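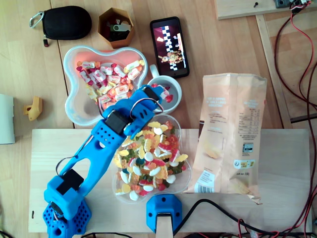 How do you keep gummies from going hard once the bag is open?

Posted by Valquíria Rocha, October 3, 2021

Hi all! I'm the candy person in our house and also at the board game night we do in Trindville, so there is always some kind of sugar out on the table. I like to tip the gummies into a clear plastic bowl so people can see what they're grabbing (everyone fights over the dark green ones), and the wrapped chews go in my flower-shaped bowl. It looks so cheerful and I really don't want to give it up.

The trouble is the leftovers. By the next afternoon the gummy bears are like little erasers, and the white ovals get a skin on them that sticks to my teeth. I've tried putting everything back in the paper bag and folding the top over, but I always tear the thing open too far down and it never closes again. The wrapped ones seem fine whatever I do to them.

So, two things. Is there a bowl with a lid that works for this and still looks nice enough to put out? And can the hard ones be saved? I have most of a bowl sitting here and I hate throwing candy away. We're six people on a good night and we never finish it. Oh, and we keep our apartment pretty warm, if that matters.

Siebe Dijkstra

Warm and dry is what's killing them. Gummies have water in them and it just leaves, and a wide open bowl lets it leave from every side. I had the same thing every December with the radiators on.

What I do now is put out less. I fill a small bowl, keep the rest in a glass jar with a rubber seal, and top up when it runs low. Mine is a Van Wijk jar from a thrift store, but any jar that closes tight will do the job. Don't go by looks on the lid! I had a gorgeous one with a cork top and it was useless, the bears were rocks in two days.

For the ones that are already hard, put them in a zip bag with a slice of plain bread, squeeze the air out and leave it overnight on the counter. Check in the morning and take the bread out, because if you forget it you get mold (ask me how I know). They won't be like new but they get chewy again. If you're in a hurry, put them in a sealed bag and set that in a bowl of warm tap water for a few minutes. Not hot, or you get one big gummy. The sugar-coated kind don't like either method, they go syrupy.

I'd also keep different kinds apart in storage. Sour ones make everything else taste sour and the soft foamy ones pick up color from the others. And if people have been digging in the bowl with their hands all night I'd just eat those up or toss them, I wouldn't put them back in the jar.

Your wrapped ones can stay out, they've each got their own little coat on.

jumow_fan

just freeze them, they're better frozen anyway

Valquíria Rocha

Thank you Siebe, the bread is in the bag as I type! I found a jar at the back of the cupboard that used to hold rice, so that's getting washed tonight. I did put a few bears in the freezer too and wow, my jaw. Might be good chopped up over ice cream though?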